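Screen notes: the actor who took the long way back

Aurélien Gaillard has a new film out in August, and for anyone who followed his early work it will be a strange sort of reunion. He was last seen in a leading role so long ago that the cinema where many of us watched it has since become a gym. The new one is called Heitmann, after the character he plays, and it runs at our Thursday screening a week after its general release.

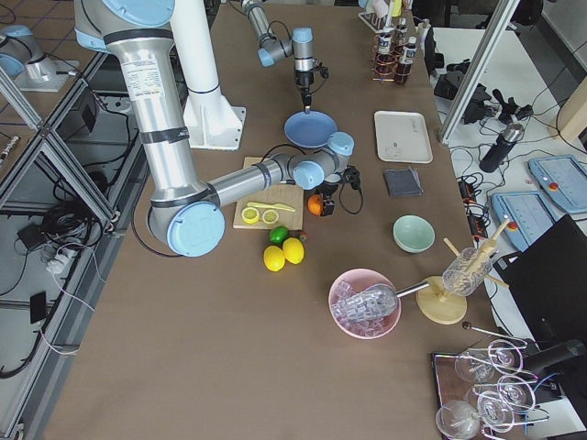 5 min read

Gaillard was born in a small town near the Swiss border, the younger of two brothers. His father drove a delivery lorry and his mother taught the recorder and piano to children at home. He has said in interviews that he had no plan to act. He wanted to be a cook, did a year at catering college and left when a friend talked him into auditioning for a local stage production. He got the part of a night porter, with nine lines, and learned everyone else's as well.

Television came next. The series was Gusar, a police drama set in a port, and he joined it in the second season as a junior customs officer who was meant to be written out after three episodes. The writers kept him. By the fourth season he was second on the cast list, and the show was being sold abroad with his face on the posters. People who only know him from that period tend to remember the raincoat and the moustache. The moustache was real. The raincoat was bought by the costume department in one size too large and nobody changed it.

He left Gusar at the height of its success, which annoyed the producers and a good many viewers. The reason he gave was that he had been playing the same man for six years and could do it while thinking about something else. The show carried on for one more season without him and was then dropped.

The film that made his name was Rikero, a low-budget road story about a man driving a stolen coach full of pensioners to the sea. It was shot in 19 weeks, mostly in order, on roads that had not always been closed. He was on screen in nearly every scene. Critics who had dismissed him as a television actor changed their minds, some more gracefully than others, and he won two acting prizes in the same winter. If you have not seen it, it holds up well. The middle half hour is slow, and the argument in the petrol station is still one of the best things he has done.
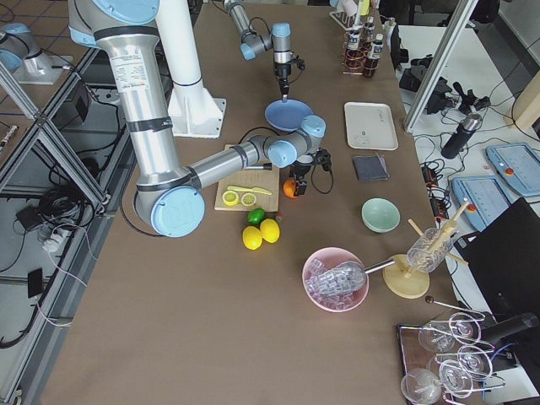 The larger arm beside the orange, with the blue plate further back on the table.

After Rikero the offers were large and the films were mostly poor. He played a heart surgeon, a duke, a heart surgeon again and the voice of a badger. The worst of them was probably Wutar, a science fiction picture with an enormous budget and a plot that even its director had trouble explaining at the press launch. Gaillard spent much of it in a rubber collar, speaking a made-up language. It opened on 700 screens and was on fewer than 100 of them a fortnight later. He has never spoken badly of it in public. He did once say that the catering was excellent.

The failure hurt him more than he let on at the time. Parts that had been promised went to other actors, and his agent moved to another firm. He sold his flat in the city and went back to the area where he grew up, where he bought a house with a leaking roof and did most of the repairs himself. For several years the only acting he did was on the radio, along with a run of adverts for a building society that paid for the roof.

He also went back to the stage. This part of his career gets left out of most articles, as very few people saw it. He toured for two years with a company that played school halls and small civic theatres, taking whatever role was going. In one production he was the father, in the next he moved the furniture and came on at the end as a policeman. The biggest theatre on the tour had 190 seats. Reviews from local papers of the time describe him as quieter than expected, and one complained that he could not be heard from the back row.

It was at one of those performances that the director of Heitmann first saw him. She was there to see someone else. She wrote to him the following week with an outline of a few pages, and it then took four years to raise the money. Two backers asked for a better-known lead. She refused both, and the film was made for a good deal less than it should have been.

The story is a simple one. Heitmann is a retired piano tuner who finds out that a former pupil of his late wife has become famous, and that the piece she is famous for was written by his wife. He has no proof. The film follows him through one autumn as he tries to decide whether to say anything. There is very little music in it until the last quarter of an hour, and there are long stretches where he does not speak. 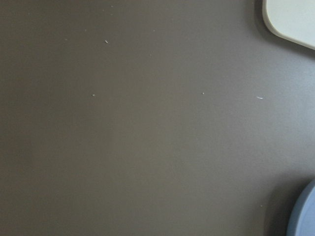

Gaillard learned to tune for the part and did all the work on camera himself. He says his mother's old upright was the one he practised on, and that it is now in worse condition than when he started. His performance is small and careful. He has lost the charm that carried him through Gusar, or put it away, and he lets the character be stubborn and at times rather unpleasant. There is a scene with his daughter in a car park, done in one take, that will probably be shown whenever he is nominated for anything.

The film has faults. A subplot about the neighbour's building work goes nowhere, and the ending arrives about ten minutes after it needed to. The subtitles on the preview copy were also hard to read against the snow, though we are told this has been put right for release.

As for what comes next, he has signed up for a supporting role in a family comedy and says he would like to direct a short film before he is too old to stand up all day. He has turned down an approach about bringing back Gusar. He was asked whether he still had the raincoat, and said it had gone to a charity shop years ago and that he hoped somebody tall had bought it.

Heitmann shows on Thursday in the main hall. Doors open half an hour before the start – please use the side entrance, as the front steps are being relaid. Rikero will be shown the week after for those who want to compare the two.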